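Category: Get involved | Open days and visits | Paid participants

Open day guests and first-time drivers wanted, Clenthorpe, July

We are looking for 28 people to come and spend part of a day with us in July, when we open the workshop at Clenthorpe for our second summer of visits. You don't need to know anything at all about robots. In fact we would be rather pleased if you didn't, as what we most want to find out is how somebody feels when they sit down at one of our arms for the first time and try to get it to do a small, fiddly job that their own two hands would finish before the kettle had boiled.

Flirkley is a small firm, and most of our work is teaching robot arms to do household and workbench tasks by having a person guide them through the movements, over and over, with plenty of patience on all sides. The task for this year's open day is sweeping. It sounds simple, and then you try it! An ordinary brush has to be picked up, turned the right way and drawn across the table at a steady height, and the arm doing it has only two fingers to manage all of that. Our regular operators have recorded 3710 goes at various table jobs since we moved in, and they will happily tell you that sweeping is the one that makes them mutter.
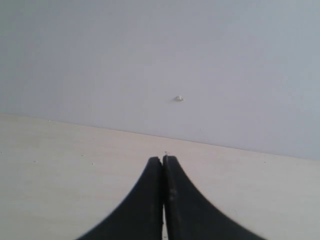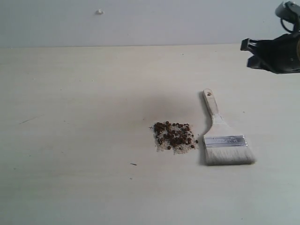 The closed fingertips from the wrist camera, and the second view with the flat brush beside the pile to be swept.

How the day runs

Doors open at 9.30 in the morning and we start with tea, coffee and a proper sit-down, because we have learned that people take in very little before they have found out where the toilets are. One of the team will then give a short demonstration, sweeping a pile with the arm from start to finish and talking you through what they are looking at on the screens while they do it. There is always time for questions, and please don't save them up out of politeness – the conversation is the part we enjoy most.

After that you will go through to the benches in pairs. Each person gets 15 minutes at the controls with an operator sitting alongside, and then you swap over and watch your partner have their turn. Some people want a second go and some are very glad to hand the controls back, and both are perfectly all right. We finish with lunch (soup, rolls, a vegetarian hotpot and usually far too much cake) and a relaxed chat about what felt natural and what felt like trying to write with the wrong hand. You should be away by 2 in the afternoon.

Who we would like to hear from

Anyone aged 18 or over. We would especially like to meet people who clean, cook, sort, pack or mend things for a living, or who did so before they retired, as you will notice things about a pile and a brush that we have stopped noticing. Left-handed visitors are very welcome, and so are people who wear glasses or hearing aids, or who tire easily. The benches can be used seated or standing, there is step-free access from the car park, and you may bring a friend or carer with you if that would make the day easier. Just let us know so that we cater for them too.

What you get

We pay each participant a flat fee for the session, given in full even if you decide to stop early, and we refund local bus and train fares if you keep your tickets. The amount and the date you have been offered will be in your invitation, along with a consent form to read through at home. We record the movements of the arm and the pictures from its cameras during your turn. Your name is kept separately from those recordings, and you can ask us to remove your session afterwards.

What to bring

Comfortable clothes, sleeves that roll up, and reading glasses if you use them. Please leave dangly bracelets at home.

How to apply

Send us a short note through the contact page with "Clenthorpe sweeping" as the subject. Tell us your name, which part of July suits you, anything we should know about access or food, and a line or two about the work you do or used to do. There is no need for a CV. We read every note ourselves and will reply to everyone, including those we can't fit in this time – if that happens to you, we will gladly put you down for the autumn visit instead.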